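Nurnier Two-Finger Gripper, Hand-Held Version: Four and a Half Stars, Even After the Bad Afternoon

I've put off writing this review because the thing I most want to tell people about is a fault, and I didn't want the fault to be the whole story. I love this gripper! I've used it nearly every day since we got it in the Brisgate workshop, and I'd buy another. But if you have the same firmware we had, please read the middle part before you let anyone put a thumb between the fingers.

First, what you get. The Nurnier comes as a grip body with a trigger, a pair of black fingers, a camera mount, and a cable that's a decent length for once. You can use it by hand to record demonstrations, or unbolt the handle and hang the same head on an arm. That's the whole appeal for us. We're a small group teaching an arm to sort odds and ends into clear bins, and when the hand-held unit and the arm share the same fingers, what you record by hand carries over far better than it ever did with our old setup (two different jaws, and two different opinions about where the tip was).

Setup took me one evening. The bolts are all the same size, bless them. The manual is short and mostly right, though it has the camera cable going in before the strain relief, and you'll want to do it the other way around or you'll be taking it apart again like I did. Jalen Nakamura put the second unit together a few days later and finished before his tea was cold, so maybe it's me.

The trigger is wonderful. It's light, there's a bit of spring at the end, and you can feel your way into a grip without crushing what you've picked up. We do a lot of recording with light, awkward objects and see-through bins, which are miserable for the camera and good training for everybody. With our previous gripper I'd have a sore wrist by lunch. With this one I can keep going till four o'clock and still want to do one more run.

Okay, the fault.

In July, Delia Văduva was recording and had just let go of something over the bin. She relaxed the trigger, the fingers opened all the way, she reached in with her free hand to nudge the object flat, and the fingers closed. Nothing on the trigger at all! It caught the side of her finger and held on. She wasn't badly hurt, a red mark and some very good swearing, but it took her a moment to get loose, and the reason it took a moment is that the power switch is on the bottom of the grip, where you can't reach it with the hand that's holding the thing. Her other hand was the one that was stuck.

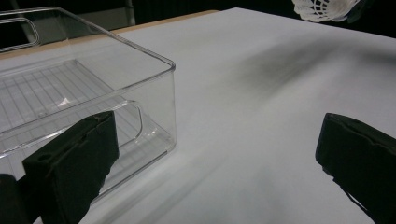
We stopped everything and went through the logs that night. The motor controller had lost the trigger reading, and when it lost the reading it went to its last stored target, which happened to be "closed" from the grasp before. So for as long as the signal was missing, the gripper believed it was supposed to be holding something. I could get it to happen again by wiggling the trigger connector while the fingers were open. It didn't happen every time, but it happened often enough that I felt a bit sick about how many hours we'd all put in with that connector.

Then we went back over our old recordings, which I'd recommend to anyone with this model. Out of 400 runs, 276 were on the older firmware, and 2 of those had the same dropout in them. Both were shorter than Delia's and both came at a point where the fingers were already closed, so the person recording never felt a thing. That's the part that bothers me most. The unit doesn't beep, the light stays green, and the log entry is a plain line that reads like any other status message. I'd scrolled past it myself.

Ieuan Meredith wrote to Nurnier the next morning, and this is where they win back a lot of points. They answered the same day, asked for the raw logs, and sent a test build by the end of the week. With the new firmware, a lost trigger reading makes the motor go limp, the light turns red, and it stays that way until you power cycle. We've done 363 runs on it since. I've yanked the connector on purpose more times than I'd like to admit, with a foam block between the fingers, and it has let go every time so far. They also mailed us a locking connector, free, with a little cardboard card showing how to fit it.

What hasn't been fixed is the switch. It's still underneath, and a firmware update can't move it. Eifion Rees made us an inline cutoff that clips to your belt, and it's now a rule here that you don't record without it. It works great, but it's the sort of thing that should come in the box. We also keep a stick on the table for nudging objects, so hands stay out from between the fingers whatever the software is doing. Delia picked the stick.

A few smaller gripes while I'm at it. The trigger guard has a sharp molding line that I had to sand down. The spare fingertips are sold only in pairs with new screws, so I now own a jar of screws. And the supplied case fits the gripper beautifully so long as you take the camera mount off first, so it lives on a shelf.

I also borrowed a Luo for a week to compare. The switch is in a much better place (right by the thumb, Nurnier, please look at it), but the trigger feels mushy and I kept dropping things. Gwion Samuel prefers it and we've agreed to stop discussing it.

So: four and a half stars with the new firmware and the locking connector. With the old firmware I'd say leave it in the case until you've updated. The version number is on the second settings page, under the battery info, and if your light has only ever been green, go and check your logs.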